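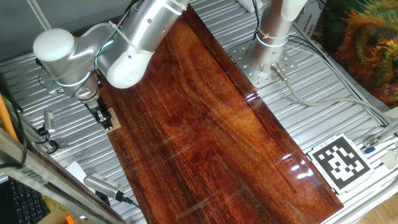

Slide 2. The board, finish talk, Rosário Mendes

Start with the shine. Ask room: who likes this gloss? Wait for hands. Then say what it costs you.

Reddish brown, deep red and orange in the streaks, grain running the long way. High polish. Point at the glare, every overhead light shows up as a white streak. Any dust nib would too, so sand between coats, I go to 3000 by hand at the end (slow, dont skip).

Belmiro's question from last time: why not satin? Answer: satin is fine!! Hides more. But you lose depth in the dark streaks. Pass round the Pacheco offcuts here, both finishes.

Slide 3. Small light piece on the big one

Contrast. Pale tan square against all that red. Eye goes right to it. Good for anyone doing inlay or little feet, try the color loose on top before you cut anything. 4 minutes max on this, Henrique will wave. 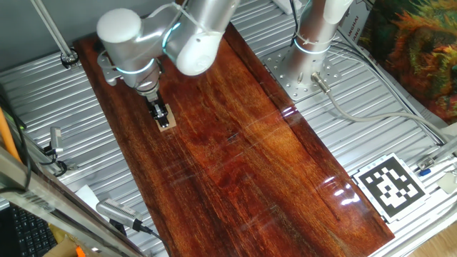

Small tan square on the varnished board, ribbed aluminum table underneath.

Say: look at the grain not the reflections. Walk to the side of the screen if the projecter washes it out.

Care stuff, quick. Soft cloth. No wax over fresh varnish, roughly 35 days at my shop before I let anyone near it with polish. Iraís waits longer, ask her.

Questions, then the Zollito samples on back table. Get the offcuts BACK.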